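Ticket: Gripper stops closing partway through panel job
Opened by: Zoi Papadakis
Opened: Jun 9, 2026
Status: waiting on Demetrius

Hi Demetrius, the Prellier arm is at it again! It drives up to the dark grey panel, lines up on the screws, then throws fault 26 and sits there with its fingers open. That's 3 times since lunch - same spot every time.

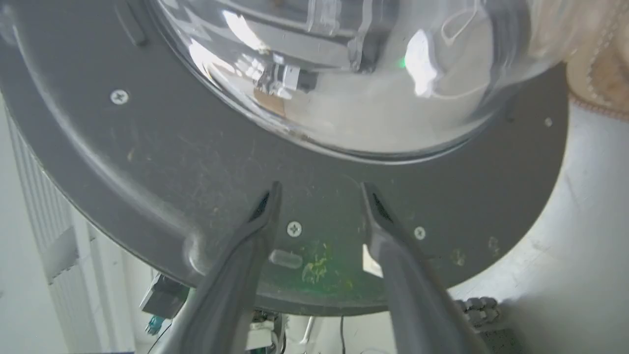

I've power cycled it, reseated the wrist cable and dropped the closing force (no change, sadly). Lynch reckons it's the finger encoder and I'm starting to agree, as jogging it by hand gives me the same code.

I've left the e-stop in for now. Have we got a spare encoder, or do I need to order one from Hilimex?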